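Zwane Shelf Handling Project
Progress report, second period, to the Hodum fund

Summary

The fund asked us to find out which gripper and wrist camera a shop could sensibly buy for restocking and picking boxed snacks. We have compared 3 grippers on one arm and can already tell you which one to avoid. The other two are closer than their price tags suggest, and the cheaper of them is currently ahead, to the visible discomfort of everyone who wrote the original proposal.

Work completed

1. Human baseline. Before asking a machine to do this we recorded a person doing it, with a head-level view of both hands. The boxes are light and packed side by side, and the recordings let us see where the thumb goes and what the other hand is up to in the meantime. Our grasp plan had assumed a wide pinch on both sides of the box. A thumb across the top front was missing from it entirely and has now been added. 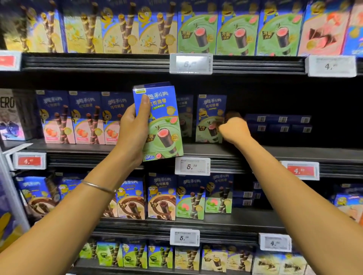 2. Gripper comparison. Each gripper was given 100 picks from a mock shelf at our Plinstead bench, using cartons of the same general shape. The parallel jaw took 81 cleanly. The suction cup took 84 and left a ring on some of the glossy fronts, which a store manager will mind more than we did. The soft three-finger hand, by far the most expensive item in the budget, took 52 and hugged the neighboring carton in most of the rest.

3. Two items at once. The proposal promised this in a single cheerful sentence. People pair up small boxes without being asked, holding them staggered over the basket and using both hands to keep them together. We have one arm.
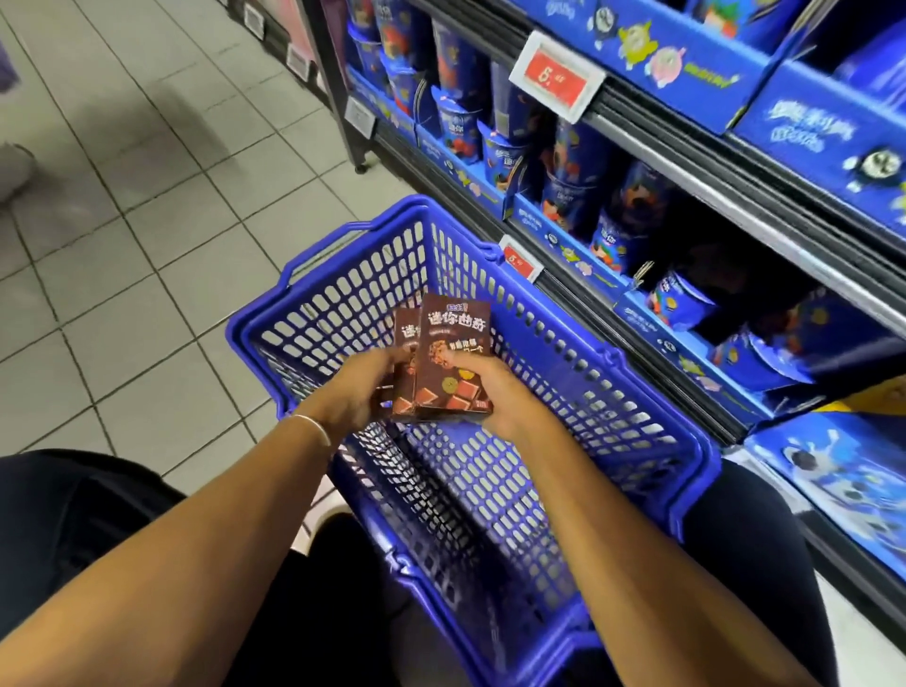

A second arm on loan from Mindden would let us try the same thing properly, and the controller already has the ports for it. What it lacks is any notion that the two arms belong to the same robot. We have put 5 weeks against that in the revised plan, up from the original two, which were written by an optimist.

4. Cameras. The wrist camera reads a box front well until the gripper closes, at which point it reads the gripper. A head-mounted camera keeps the shelf in view but loses the lower part of a box behind the fingers. We now run both and let the controller pick whichever has the less foolish answer.

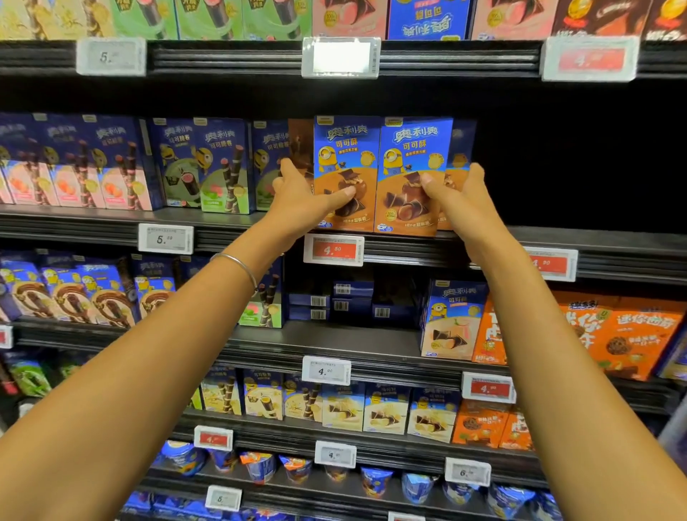

Baseline recording, head view: both hands on neighboring boxes, second shelf.

Problems

The soft hand's supplier has sent 18 pages of tuning advice. We followed it. The score above is the score after tuning.

Identical boxes standing together are still our worst case. The depth map merges them into one very wide box, and the arm goes for the middle of it with great confidence.

Next period

Second arm installed and calibrated by June. Repeat the 100 picks with the parallel jaw and suction cup only, adding a thin fingertip for narrow gaps. We ask the fund to approve moving the remaining soft-hand money to the second arm's mounting and cabling. Total spending does not change.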